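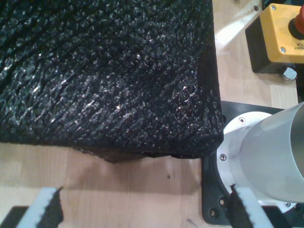
Desk Rack Project — final report
Romana Dvořáček, 9th December

My project was to set up a small open-frame rack as a model of a network cupboard, the sort you'd find in the back office of a library or a dentist's. I called it Prendden, mostly so my folders had a name. I had a budget of $578 and I'm pleased to say I came in under it, even after buying the wrong screws (more on those in a minute).

I started with the layout. I drew it on paper first and changed my mind a lot! In the end I went with the network switch at the top, the server right below it and a shelf at the bottom. Having the ports up high means you can get your fingers in without crouching, and the shelf gives you a spot for a modem or whatever else won't bolt to the rails.

The rails have square holes, and this is where I lost most of an afternoon. I'd ordered a bag of 200 screws from Hurkero without checking what they threaded into. Square holes need cage nuts, so back I went and ordered those too. Pinching them in is hard on the thumbs — a flat screwdriver helps a lot.

The unit numbers printed along the rails saved me once I learned to trust them. Before that I was lining things up by eye, and the server went in crooked. I loosened it, matched the numbers left and right, and had another go.

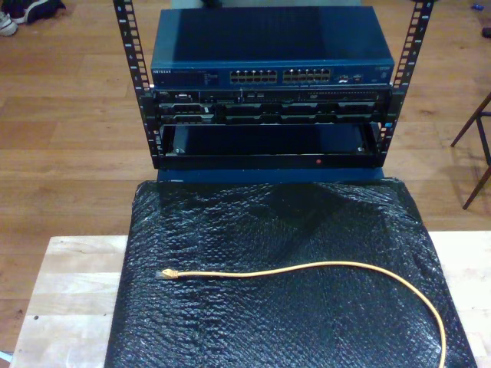

Why put the switch above the server?
The switch is light and it's the part you plug into most often, so it suits the top spot. The server is heavier and mostly gets left alone, and keeping that weight lower makes the rack steadier.

If I did it again I'd label every port before mounting anything, and I'd colour code my notes to match. I'd also measure the shelf depth properly.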